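Keeping Dried Beans and Lentils

Dried beans last a long time in the cupboard, but they do get old, and old beans can simmer all afternoon and still be hard in the middle. Buy them from a store that sells a lot of them. The bulk bins at Dönmez are refilled often, and a small bag from there cooks faster than the big sack I used to keep on the floor of the pantry.

Move beans out of their plastic bags as soon as you get home. Glass jars with a tight lid are best. Write the month on a piece of tape and stick it to the lid. Don't pour new beans on top of old ones, or the pot will cook unevenly.

Before soaking, spread the beans out and pick through them. Small stones turn up more often in lentils than in anything else. Toss out any that are shriveled or have a pinhole in them, then rinse in cold water until it runs clear.

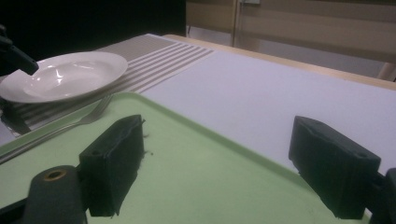

For soaking, use a bowl much bigger than you think you need. Cover the beans with plenty of cold water and add a spoonful of salt. Overnight is fine. If you forgot, boil them for a couple of minutes, turn off the heat and leave them covered for an hour. Lentils and split peas can go straight into the pot.

Chickpeas are the slow ones. My neighbor Müzeyyen Coşkun adds a pinch of baking soda to the soaking water and rinses it off well before cooking. It helps if your water is hard. Too much makes them taste of soap.

Cooked beans keep 4 days in the refrigerator, covered with their own liquid. For the freezer, pack them in flat bags with a little of the liquid and leave some room at the top. I use mine within 6 months. Put them into soup still frozen, or thaw them overnight for salad.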